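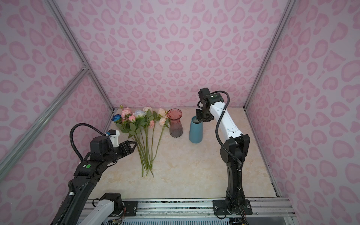

Section 4. Laying Out and Arranging Your Stusance Stems

This section covers the part between opening the box and having flowers in a vase. If your stems are still in their sleeves, go back to Section 3. If they are already in a vase and you are happy with them, you are done with this manual and may put it in the drawer with the others.

You will need:
The Stusance Mixed Rose bundle
The fluted glass vase
The tall blue vase
A table you are allowed to use for the next half hour
Wire cutters (only if you get as far as step 9)

Kitchen scissors are not on the list. Please see the caution under step 9 before you go and get them.

4.1 Laying out

1. Clear the table. Marble-pattern tops are fine, and so is anything else flat. A bedspread is not fine, however tidy it looks, and neither is the lid of a piano.

2. Lay the bundle down with the blooms pointing away from you and the stems pointing toward you. Most people do it the other way around so they can admire the roses, then spend the evening reaching over them.

3. Let the stem ends come together in a loose cluster. They will cross. Crossed stems are normal and do not need to be corrected, combed, or sorted by length.

4. Spread the blooms side by side until you can see each one. Keep the blues toward the left, pinks next to them, the cream and the pale blue-and-white in the middle, and the peach shades on the right. This is the order used in the rest of this section. You may use another order, but then "the next stem to the right" is going to mean something different to you than it does to us.

5. Stand both vases to the right of the flowers with the openings up. Leave space for a hand between them. The glass vase goes nearer the flowers. Left-handed readers should swap the whole arrangement, and we are sorry that the drawings in the Quick Start sheet pretend you don't exist.

Note: The small pink bud likes to hide under the leaves. Before you write to us about a missing bud, lift the leaves. In one spring season the help desk at Wickramasinghe Home Goods took 146 messages about missing buds, and the usual reply was "please lift the leaves."

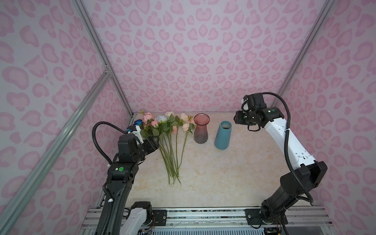

Once everything is where you want it, stand back for a moment and decide which vase is getting the roses. It is much easier to change your mind now, while the stems are lying down and have not yet got hold of one another.

4.2 Choosing a vase

The glass vase has a flared, fluted rim that lets the heads lean outward, and the pink at the top flatters the pink roses without any help from you. It is also see-through. Whatever you do with the lower stems in there will be on view to guests, including the kind of guest who looks.

The tall blue vase hides everything. Its opening is plain and its walls taper only slightly, so stems stand straighter in it and closer together. If your arranging style is best described as "in," choose this one.

Splitting the bundle across both is permitted. We suggest the blue and the blue-and-white roses in the glass vase and the peach ones in the blue vase, for contrast. Doing it the other way around is also contrast.

Do not add water. The stems are artificial and will not thank you. If you have added water out of habit, pour it out, dry the vase, and stand the stems on a towel until the following day. The Evcombe showroom has done this twice.

4.3 Lifting and placing

6. Pick up one stem at a time. Take it low, near the end, and draw it toward you until the leaves are clear of their neighbors. The leaves have serrated edges and they catch. If a second stem comes along for the ride, put both down and start again. Shaking does not work and tends to bring a third.

7. Bring the stem upright over the vase before lowering it. Going in at an angle is how vases get knocked over, and the glass one does not get a second chance. Hold the vase with your other hand while the first few stems go in.

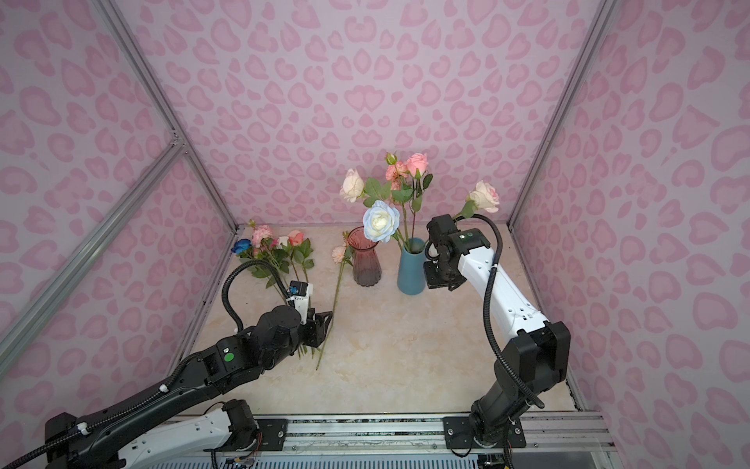

Stems taken from the outside of the cluster come away more easily than the ones in the middle, so work inward from whichever side you started on. The middle ones will loosen up as the company around them thins out.

8. Place the stems in this order:

Largest pink rose first, leaning toward the back.
Cream rose next, upright.
Blue-and-white rose in front of the cream one.
Remaining pinks to the left.
Peach shades to the right, one higher than the other.
Blue rose wherever there is a hole.
Bud last, at the front, where it can't hide.

Go around once and turn each head so that it faces somewhere sensible. Heads turned flat to the wall give the arrangement an air of having been told off.

9. If a bloom stands too tall, bend the lower stem into a shallow hook and set it back in. The wire inside takes a bend well up to 8 times in the same spot. After that it takes it personally. Cut only when bending has failed, and cut a finger's width less than you believe you need.

CAUTION: Stems contain wire. Use wire cutters, wear eye protection, and point the offcut at the table. Kitchen scissors will cut one stem badly and then nothing else ever again. Keep offcuts away from children and from anyone walking around barefoot.

4.4 If it looks wrong

Everything leans to one side. The heavy heads are all on that side. Move one across the vase and wait before moving another.

There is a gap in the middle. Push the outer stems down a little and pull the cream rose up. If there is still a gap, it may be that you are looking at it from directly overhead, and most visitors won't be.

The blooms look squashed. They have been in a box. Open the petals with your fingertips, from the outside in. A hair dryer on its coolest setting may be used at arm's length. The warmest setting may not, and Treltatico, who make the petals, have asked us to print that in every language we publish.

The vase wobbles when full. Check the table first, then the vase. Adding over 249 grams of clean dry gravel to the tall vase will steady it. Gravel in the glass vase is a decorating decision and outside the scope of this guide.

Replacement stems are sold singly. Quote part number 454 and the color. "The nice one" has been tried.

For dusting, see Section 5.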